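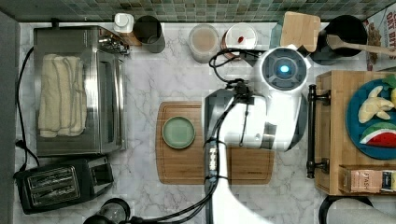 Mistmont Household Recipe Cards: Data Card

Version 2, released June 8, 2020

Summary

This collection contains 700 transcribed recipe cards from households in the town of Mistmont and the neighboring valley of Plisska. The cards were lent for scanning and returned to their owners. The release holds the typed text and a table of ingredients. Scans of the cards are not included.

Contents

cards.csv: one row per card, with title, body text and card number
ingredients.csv: one row per ingredient, linked by card number
units.txt: 36 local measures with their metric values
CHANGES.txt: differences from the first release

Transcription

Each card was typed by one person and checked by a second. Spelling is kept as written, including local names such as wakus for the sour rye starter. Words that could not be read are entered as [unclear]. Crossed-out text is omitted unless the correction is missing. Notes on the back of a card appear in body text after a double slash.

Oven settings

Many cards give no temperature and say only "slow" or "quick." These words are kept in the text. The field oven_temp is filled only where the card states a number, in degrees Fahrenheit. Cards written for small countertop ovens carry the value "small" in oven_type.
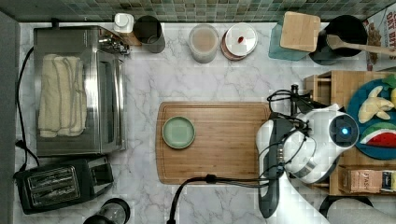
Countertop with toaster oven and two-slot toaster.

Known limitations

Baked goods are overrepresented. Few cards cover everyday meals. Most cards are undated, and no dates have been estimated. The same recipe may appear under different titles, and duplicates have not been merged.

Privacy

Family names and street addresses have been removed from all fields. Requests to withdraw a card are accepted at any time and take effect in the next release.

Terms of use

The files may be copied and adapted for any purpose with credit to the Mistmont Household Recipe Cards. Please state the version number when citing.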